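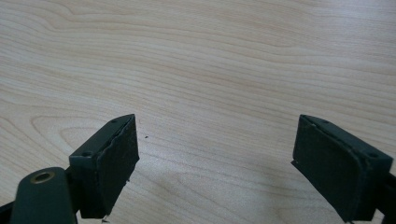

Fig. 1. Wood grain on the tabletop.

Brake fade on a small hatchback — project report
Janaína Assunção and Zoia Hrytsenko

What we wanted to know: do cheap pads fade sooner than the mid-price ones on repeated stops? Car was Zoia's Olari hatchback, front discs, rear drums. Rears not touched.

Pads. Set A was Trako, set B Urquijo. New rotors for each set, bedded in the way the box says. Fresh fluid before set A, same fluid kept for B (should of changed it, see below).

Method. Old access road behind Tirkona, closed to traffic, we had permission for two mornings in July. 13 stops per set from the same speed, no cool down between them except the drive back up to speed. Janaína drove, Zoia read the infrared thermometer and wrote down pedal feel from 1 to 10.

Results. Trako pedal went long at stop 8, score down to 4 by the end. Urquijo stayed at 7 or better the whole way. Rotor temps for both sets were over 200 C by stop 5. Stop distances are in the appendix table, two are missing for set A, the tape slipped.

Problems. Pedal feel is one persons opinion. Second morning was cooler. Fluid was older for set B, so if anything that hurt the Urquijo pads. Only 2 brands.

Next time — a pressure gauge on the line, and swap drivers halfway. Would also like to run the rears, the drums got hot enough to smell and we have no numbers for them.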